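Pneus sem câmara: a promessa da Fankhauser

Chegou em junho à loja da Clunatico o novo selante Floltavgate, e o folheto garante que fecha furos em 7 segundos. Já ouvimos isto antes. O anterior também era milagroso e acabou em grumos dentro do pneu, ao fim de 5 saídas. 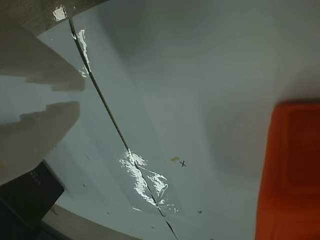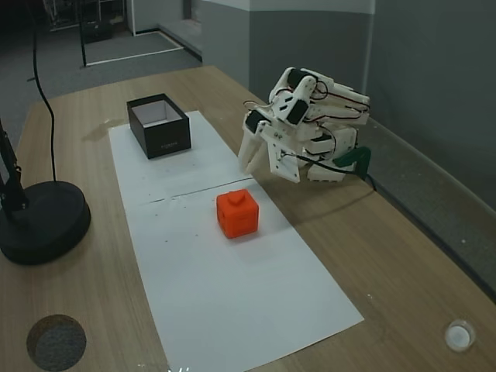 A pressão é o ponto que o folheto despacha numa linha. Recomenda 40 psi para tudo, trilho ou estrada de terra, o que para um pneu largo de montanha nos parece um disparate. Quem montar em casa que estenda uma folha de papel branco comprida sobre a mesa, como a da segunda fotografia, porque o líquido mancha a madeira e não sai com água. Convém ainda agitar bem o frasco.

Um sócio fez os 41 km da volta do Grusel com o produto e não furou. Muito bem, mas no mês passado fez a mesma volta sem selante nenhum e também não furou. Ficamos à espera de quem apanhe um espinho a sério. Até lá, levem bomba e câmara suplente, e não deitem fora o remendo velho. O preço, cerca do dobro do habitual, dispensa comentários.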